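Section 5: Setting Up the Findano Bicycle Bell and Trip Counter 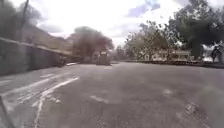 Fig. 5. Worn road markings ahead of a junction.

Before you begin, find the small screwdriver. It is in the box, under the flap everyone throws away.

1. Slide the rubber strap round the handlebar and hook it on the second notch. The first notch is for handlebars we have yet to meet.

2. Press MODE until the screen shows WHEEL. Enter the wheel size printed on your tyre. Guessing is allowed, but your commute will grow or shrink to match.

3. Hold SET for five seconds. The counter beeps. If it beeps twice, you have chosen Portuguese; go back to step 2.

4. Fix the magnet to a front spoke and spin the wheel. The speed should rise from zero.

Note: The counter stores 176 trips, then writes over the oldest. Copy out any you are proud of.

CAUTION: Do not change settings while riding. The menu is dull and the junction is not.

CAUTION: The bell is loud indoors. Our tester, Octavio Taipe, asks that you take this on trust.

For spare straps, see Section 6.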